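Sunday, October 21, 2018
Bench notes, slides and stand

In at 10 to get the table sorted before Walid S. needs it. Pushed the two light tables back together, seam still shows and will keep showing until one of them gets a new foot. Main job for the day was the white shoe stand and the pair of bear slides, which Elie wants settled before the Ildale order goes any further. 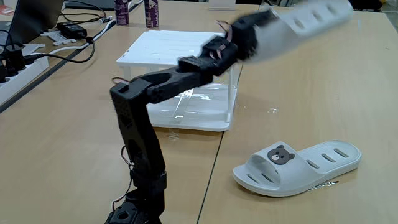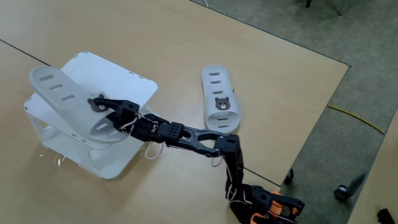
White slides with the bear on the strap, and the white plastic stand.

Stand first. It came flat from Galov in July and has been on the shelf over the sink since then. Slatted top, side panels clip in underneath. One clip was tight and I had to warm it under the tap before it would go. No tools needed. Instruction sheet is in Korean with drawings, and drawing 3 has the side panels the wrong way round. I've pencilled a correction on the sheet, which is now in the blue folder.

The idea of the stand is that one shoe goes on top and its mate goes underneath, so a pair takes up the floor space of a single shoe. Works well enough for runners. Slides are a different matter as the sole is thick and the strap stands up high. Tried these four ways:

Top, toe up the slope: sits all right, heel stays put.
Top, toe down the slope: creeps. Left it while I had lunch and it had moved by the width of my thumb.
Underneath, toe first: strap catches on the way in. You can force it but it scuffs.
Underneath, heel first: goes in, awkward to get out again.

So toe up on top, heel first underneath. Terence thinks people will give up on the lower spot and leave the second slide on the floor beside the stand, and I think he's right about that. At home mine would be on the floor inside a week.

Slides. These are the Kassab ones, soft foam with slots in the strap and more slots through the heel end of the footbed so water can get out. Weighed one dry, then held it under for a minute, shook it twice and weighed it again. Gained 16 grams. After 19 minutes on the stand it was back to its dry weight on the kitchen scale, which only reads to the gram. The other one, flat on the table, was still damp under the heel at that point and left a print on the wood. Wiped it up. That is one try and the heater was on, so don't quote it to Howard yet.

The bears are stuck on, not moulded. Picked at an edge with a fingernail and it didn't lift. Would like to know what hot water does to them. Elie says his daughter's pair went through the dishwasher and lost an ear, but those were from another supplier.

White was a poor choice for anything going near our floor. Both soles had grey on them before noon. Dish soap and the old toothbrush took it off the flat parts, the grooves need something stiffer. Do not use the green scourer, it dulls the foam. Ask me how I know, or look at the pair in the bin.

Price from Ivitz for the stands is good at 400 units and not worth talking about below that. Their reference on the quote is 1173. Walid C. is to ring them and find out if the colour can be changed to grey for the same money.

Still to do:
Repeat the drying test with the heater off, both slides swapped over.
Try a bigger size on the stand. I only have the one pair here.
Put something grippy on the top slats, maybe the shelf liner from the kitchen drawer.
Hot water on one bear.
Tidy the carpet side of the table before Howard comes through.

Locked up at 4:30. Slides are on the stand, toe up and heel first as above. Please leave them that way so I can see if the strap marks by tomorrow.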